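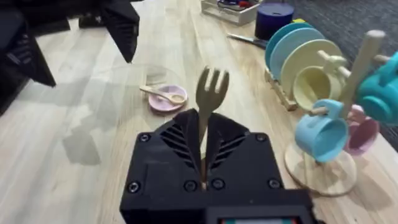 Fig. 1. Fork with four short tines and a slender handle.

Tableware and the Meal: Notes for Session 2
Tutor: Tien-fu Tai
Nonthorpe Evening Classes, Feb 19, 2019

Reading for this session: Kwan, chapter on eating tools, and the first part of the Holler handout. Bring both.

1. Where we left off
Last time we looked at knives and spoons, the two oldest tools of the European table. Both began as general tools. A guest often carried his own knife, and the host was not expected to supply one. Spoons were made of wood, horn, bone or metal, depending on what the household could afford.

2. The fork arrives late
Large forks for lifting and holding meat were in use long before anyone ate with one. The small personal fork came into western Europe by way of Byzantium and Italy, and it spread slowly. In England it was still thought odd in the early seventeenth century. Most people managed well enough with a knife, a spoon, bread and their fingers.
Early table forks usually had two straight tines. These held food steady for cutting but were poor for scooping. Three and then four tines became common later, along with a slight curve. Once the fork could carry food to the mouth, the knife no longer needed a sharp point, and rounded blades became usual.

3. Materials
Silver was valued partly because it gives little taste to food. Steel forks could taste unpleasant with vinegar or fruit, and they rusted if left damp. Stainless steel dealt with both problems in the twentieth century. Wood is light and cheap to shape, but thin tines break easily along the grain. Look at Fig. 1 again when you read Kwan on tine length.

4. Place settings
The practice of giving each diner a full matching set became widespread only in the eighteenth and nineteenth centuries. It went with other changes: separate dining rooms, courses brought in one after another, and factory production of plate. We will compare two inventories in class. Please note which items are listed singly and which in sets.

5. Terms to know
Tine: one of the prongs of a fork.
Flatware: forks, spoons and similar pieces. Usage varies on whether knives are included.
Trencher: a slice of bread, later a wooden board, used as a plate.

Written work
200 words on one eating tool used in your own home. Say what it is made of, who uses it and for which foods. Hand in at the start of Session 3.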